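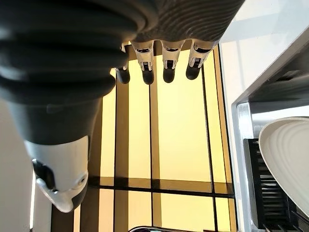

**Thumb torque limit vs. two-jaw on crockery - what are people running?**

**s_rantala** - Feb 15, 2018

We are deciding between the Mistano hand and our old Dulby parallel gripper for a tableware handling job. Bowls and plates only, no cutlery. Both are run from the same Heneck controller on the same arm, so the comparison should be fair apart from the tool mass.

Grasp attempts so far: 1,386 on the Dulby, 1,478 on the Mistano. The Dulby is better on bowls. The Mistano is better on plates lying flat, where the two-jaw can't get under the rim without a tilt move first. Dropped items are about equal.

My problem is the thumb. At the default torque limit it creeps when it is the main contact on a wide plate. If I raise the limit the creep stops, but the controller then trips on overcurrent when the thumb meets anything stiff at the end of its travel. Firmware is the one shipped in December. What limits are others using, and is anyone ramping them?

---

**heneck_tarek**

Are you in position mode or current mode on the thumb? In position mode the trip is expected. The integrator winds up against the plate and the limit only clips it. Put the thumb in current mode after first contact and leave the four fingers in position. I did this on a Dulby as well and it removed nearly all of our trips.

---

**s_rantala**

Position mode throughout. I had assumed the switch was too slow to do mid-grasp.

---

**heneck_tarek**

It takes 9 ms on ours. Slow for catching things, fine for a plate.

---

**pleblanc**

I would question the whole comparison. You have a two-jaw gripper with one controlled axis and a hand with a lot more, and you are tuning the hand and leaving the gripper as it was. Did the Dulby get any tuning at all? New jaw inserts would probably close most of the gap on plates. We cut a thin lower lip into ours, and it goes under a rim without the tilt move.

Also, "dropped items about equal" hides a lot. A plate lowered too fast and a plate let go at height are both one drop in a log.

---

**s_rantala**

Fair on the inserts. Ours are the flat ones. I'll have a pair cut.

Drops are logged with height at loss of contact. I left it out of the first post. The Mistano loses things lower down, mostly during placing.

---

**efthymia_st**

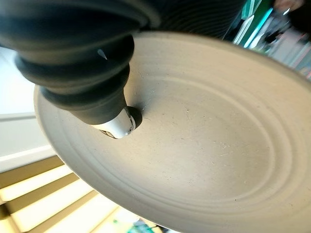
Contact area matters more than the torque figure in my experience, and I'd look at that before changing modes. On a turned plate the tip doesn't meet a flat surface. With the black pad down on the inside face like this, next to those concentric ridges, a shift of a few millimetres decides whether it bears on a flat bit or across a ridge. The flecks and fibres on the plate don't help either. Matt ceramic sheds dust and a soft pad picks it up, and after that you are measuring friction against dust. We wipe pads and plates before each block of trials and our spread came down noticeably.

---

**heneck_tarek**

Dust would give slip. She reported creep. In our logs those look different: slip is a step in the encoder trace, creep is a slope.

---

**efthymia_st**

They look different if the encoder is at the tip. On the Mistano it is at the motor, and the bellows hide whatever happens after it. Slow micro-slip under a constant push gives a slope as well. I've had both on the same plate within one session.

---

**pleblanc**

Agree with Efthymia on this. Can you see the pad well enough on the wrist camera to tell?

---

**s_rantala**

Partly. The thumb is so close to the lens that it takes up a large share of the left side, and when the fingers are all out it covers part of the leftmost one. The tip itself is visible in most poses. I could track a mark on the plate against the pad edge, at least on the lighter plates.

---

**p_troncoso**

If you go that way, watch your lighting. A bright surface under the hand pushes the exposure down and the dark parts of the thumb lose all their detail. We fixed the exposure by hand and set it for the pad. Everything else in the picture can clip.

On the original question, we ramp. Low limit until contact, then linear up to the hold value over half a second, then back down by a fifth once the lift is finished. The back-off is what stopped our trips. I can't say if it would stop creep because our plates are smaller.

The Chrysikopoulos tip is also worth trying if you can get one. Wider pad, same fitting. It is worse on bowls with a ribbed outside.

---

**heneck_tarek**

Half a second is a long ramp.

---

**p_troncoso**

Cycle time isn't a concern for us.

---

**s_rantala**

It is for us, a little. Plan for now:

- wipe pads and plates, repeat the existing plate set with no other change
- thumb to current mode after contact, fingers as they are
- Pascual's ramp, shortened, only if the second step still trips
- Dulby again with lipped inserts, same plates

@pleblanc, what thickness did you leave on the lip?

---

**pleblanc**

Two millimetres at the front edge, in steel. We tried printing it first and it bent within a day. Round the corners or it will mark the glaze.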